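Thread, because Svend Ingvarsson asked me at the co-op counter why I'm in a bad mood and the line behind him got long.

Subject: cash rent. 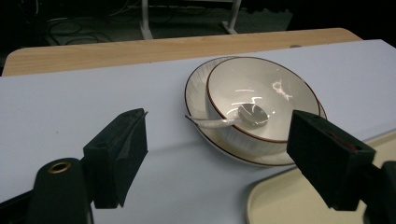

1/ My lease on the Nulthorpe ground is up for renewal. 145 acres, decent dirt, one wet corner that I have donated a lot of seed to over the years. I've been working out what I can pay and still eat. A white bowl on a white plate with a thin brown rim is a nice thing to look at, and at the rent being asked I'd have plenty of time to look at it between meals.

2/ The landowner is Hanne Ragnarsson, who I like. She lives two states away and inherited the place from an uncle. She reads the farm papers in May, when they run the land value stories, and never in November, when they run the corn price stories.

3/ So every renewal starts with "I read that rents are up." Rents are up. They went up when corn was high. Corn has since come back down. Rents have not been informed.

4/ I've looked into this, in the sense that I've farmed for a while. When prices climb, rent follows in a year. When prices fall, rent takes a long walk around the section, stops to visit the neighbors, and shows up three years later wanting a raise.

5/ My proposal was a flex lease. Lower base, plus a share of gross revenue over a set line. Good year, she does better than straight cash. Bad year, I get to keep the truck.

6/ Her question, and it's a fair one: who decides what the price was? My elevator? Hers? (She does not have an elevator.) We settled on the average of the posted October bids at Sukley, which neither of us controls and both of us can complain about.

7/ Second question: what about yield? I said scale tickets. She asked if she could trust my scale tickets. I said they aren't my scale tickets, they're the elevator's, and if I had any pull with the elevator I'd have used it on the moisture discount.

8/ Meanwhile Bjarke Hjaltadóttir rented the quarter across the road for a number I won't repeat, mainly because I don't believe it. Everybody's landlord now believes it, though. One guy bids high on one field and it becomes "the going rate" by suppertime.

9/ For the record, high bids usually come from somebody spreading machinery cost over more acres. The combine payment is the same either way, so on paper the extra ground looks nearly free. I have done this math myself. The paper was very encouraging. The bank was less so.

10/ Other thing that gets left out of the rent talk: fertility. I put lime on that farm two years ago and the bill was $2,184. Lime keeps working for several years. If I lose the lease this fall, the next fellow gets my lime and sends me nothing, not even a card.

11/ So I asked for a clause. If the lease ends early, I get paid back the part of the lime that hasn't been used up, straight line over five years. Hrefna Nørgaard, who has the farm south of Kirnelthorpe, has had that in her leases forever. She was surprised I didn't. So was I, once she'd said it.

12/ Hanne wants $800 toward tile repair taken out of my side. I want it out of hers, on the grounds that the tile is attached to her farm and I can't take it home with me. We are both being very polite about this.

13/ Someone's going to reply "just buy land." Thank you. I'll check the couch.

14/ Where it stands as of Friday, June 16, 2023: base rent close, flex formula agreed, lime clause "under review," tile unresolved. Notice deadline isn't until fall, so we've got time to stay polite.

15/ Svend, that's why. Also you still have my post driver.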